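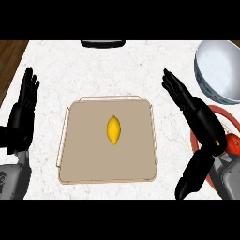

Fingers or Jaws? The Elusham Bench Notes on Simulated Hands

Home | Issues | Bench Notes | Parts Swap | Subscribe

Every few months a vendor tells us that the five-finger hand has finally arrived, and every few months we go back to the parallel jaw. So when Wirkel put out a simulation pack with a pair of humanoid hands already mounted on two arms, I said I'd give it a fair try before saying anything rude about it. I have now given it a fair try.

The task was the lemon on the baking tray. It ships with the pack, it runs without any setup, and it's the one Wirkel points to when it talks about kitchen work. Two hands, one tray on a wire rack, one lemon, a marble counter. I ran it first with the stock hands and then with the Mogensen two-jaw gripper model swapped in on both sides. Same arms, same controller (Corara, default gains), same starting positions.

Picking up the lemon is where the hands are supposed to shine, and they do close around it nicely. The motion looks good. My trouble is with what happens at contact. The fingers settle into the lemon in a way that no finger settles into any lemon I have ever bought, and the contact solver then holds the thing so firmly that you could shake the arm and keep it. I turned the friction down until it resembled a waxed fruit, and the hands dropped it 17 times in 32 tries. The jaws, at the same setting, dropped it twice. I would not publish that as a result. I would ask anyone selling me the hand to explain it.

The tray is a better test and gets less attention. It has a shallow rim, so there isn't much for a finger to hook, and with the rack underneath you have to decide whether you're moving the tray or the whole stack. The hands did best when I kept them flat and squeezed from both sides like somebody carrying a box. At that point you are paying for a lot of joints to act as a paddle. The jaws pinched the rim and tilted it, and the lemon rolled off more often than I'd like. Neither wins. If your job is trays, look at a wide padded jaw first, and look at the hand only if the same station has to do something else an hour later.

On the controller: Corara coped with the two-jaw setup with no changes at all. With the hands it slowed down enough that I noticed it in the viewer, and the two arms drifted out of step on the tray lift. Wirkel's notes suggest a smaller time step. I tried it, the drift got smaller, and the run took so long that I went to make lunch. There may be a better setting hidden somewhere in the config file. If you know it, write in.

I also don't trust the headline number. The pack's readme says the grasp policy was tuned over 1,000 episodes, and it doesn't say how many of those moved the lemon from its starting spot. I moved it around an inch toward the front of the tray and the right hand closed on air until I retrained. The jaws needed a small offset and were fine.

Would I tell you to skip the pack? No. The models are tidy, the arms behave, and swapping end effectors takes a few lines once you find the right file (it's under mounts, and the folder called hands is only meshes). For teaching, or for checking reach before you buy an arm, it's worth the download. As evidence that a humanoid hand beats a cheap gripper in a kitchen, I don't see it yet. Someone will have to put a real hand next to a real jaw on a real counter, with the same fruit, and show me the drops as well as the catches.

My config files are in the shared folder, both versions, with the friction values marked.

Shares 17 | Comments 2

Contact the editors | Copyright 2021 Elusham Bench Notes | Back to top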